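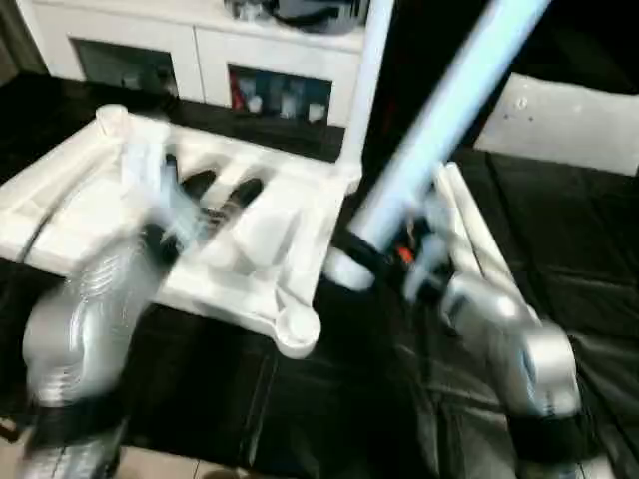
White molded tray, on black cloth

Re: [plastics-list] Cleaning molded parts with lots of pockets

On 10 May 2021, Gert Coetzee wrote:
> I have a big molded piece, all ribs and little corners, and dust
> settles in every one of them. A cloth just pushes it around.
> What are the rest of you using?

Gert, I love this question! I've got a big white one on the bench myself and it is such a fun shape – ridges running across it on the diagonal, shallow pockets, rounded rails all around the outside. My routine:

1. Lay down a black cloth first. White crumbs show up on it right away, and wrinkles don't matter a bit.

2. Start with a dry, soft brush and follow the ribs. Go slowly in the narrow wedge-shaped cells and around the foot of the curved wall, and mind the corrugated hose at the corner.

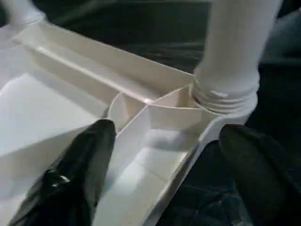

3. Wipe the big flat areas last, with a barely damp cloth and a drop of dish soap. I use the Fomanetti brushes, the 8 mm ones – Wing-yan Lui put me on to them and I've bought three more!

Do tell us how yours comes out. And has anyone tried a makeup brush in the really tight spots?

Chia-jung Yang
Lirkberg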